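4. Attaching and adjusting the detachable skirt

This section is for the Ilus wrap dress, model 1157, with the removable long skirt. If you bought the short version without the skirt, please continue with section 5.

Before you begin

Wash your hands and take off rings or bracelets with sharp parts. The outer layer of the skirt is very fine and a small hook can pull a thread. Lay the skirt on a bed or a large clean table with the inside facing up. You will see a waistband with a row of snaps, and one flat hook at each end.

Note: The skirt is delivered with a paper strip between the snaps. Remove the strip completely before the first wearing.

Attaching the skirt

1. Put on the dress first and close the side zipper. Do not attach the skirt while the dress is on a hanger, the weight can stretch the waist.

2. Find the small fabric loop inside the belt of the dress, at the left side. The skirt always starts from this loop.

3. Put the left hook of the skirt into the loop. The hook must point down.

4. Bring the waistband around your back and close the snaps one after another. Press each snap with the thumb until you hear a click.

5. Put the right hook into the second loop. When the skirt is in the correct position, the Tondska label is at the center of your back.

6. Let the belt fall over the waistband. It should cover all of the snaps.

Caution: Do not sit down or climb stairs when only the hooks are closed. The loops are not made to carry the full skirt alone and they can tear.

Adjusting the length

The skirt can be worn in two lengths. With flat shoes we recommend the shorter one.

1. Take off the skirt and turn it inside out.

2. Find the ribbon channel above the hem. It has two openings, one at each side seam.

3. Pull both ribbons evenly until the hem is raised by 50 mm. The ribbon has a printed line at this point.

4. Tie a flat bow and push it back into the opening.
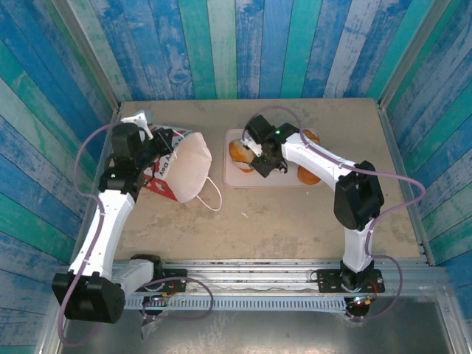

5. Turn the skirt to the right side again and look at the hem in a mirror. If one side is higher, loosen the ribbon on this side only - do not pull the other one more.

Removing the skirt

Open the right hook first, then the snaps, then the left hook. Hold the waistband with one hand so that the skirt does not fall on the floor.

Washing

Always wash the dress and the skirt separately. The dress can be washed in the machine at 40 degrees Celsius. The skirt is for hand washing in cool water only. Close all snaps before washing and put no more than 80 ml of mild detergent in the basin.

Caution: Do not use a dryer. Do not iron over the snaps.

Spare parts

Replacement snaps and ribbons (Nägeli type, white or black) can be ordered from the Kenport service desk. Please give the model number and the color of your dress with your order.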